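Home | Syllabus | Notes | Readings | Contact
Print this page | E-mail this page
February, by Domenica Gruber

Notes for week four: what your heating bill is telling you

Okay, so most of you brought in a bill (thank you!), and we spent the first half hour just finding the number that matters. It's the usage line, in kilowatt-hours. The dollar total has fees and taxes baked in, so put it aside for now.

My own bill for the month was 1,740 kWh. I live in a drafty old place with electric baseboards, so please don't use me as a target. The Jesberg apartment we worked through on the board came in at 547, and that's a two-bedroom with neighbors on three sides. Shared walls do a lot!

Remember the formula: watts times hours, divided by 1,000. A 2,000-watt space heater running five hours is 10 kWh. Do that every night for a month and you've got 300, and I saw a few faces drop when we got there.

Somebody asked about thermostats. Mine is at 67 in the daytime and lower at night, and I wear a sweater. Try one degree down for a week and write down what the meter says before and after.

Then we got onto the small stuff, computers mostly. All the electricity a desktop uses ends up as heat in the room, so it's a tiny heater too, just not a very strong one.
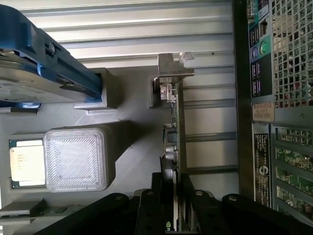

Inside a desktop computer, with the processor at left.

For next time, pick three things you plug in at home and copy the wattage off the label. If it only gives volts and amps, multiply them (close enough for us). Bring the Varkier worksheet, filled in with pencil please, and read the chapter on insulation up to the attic part.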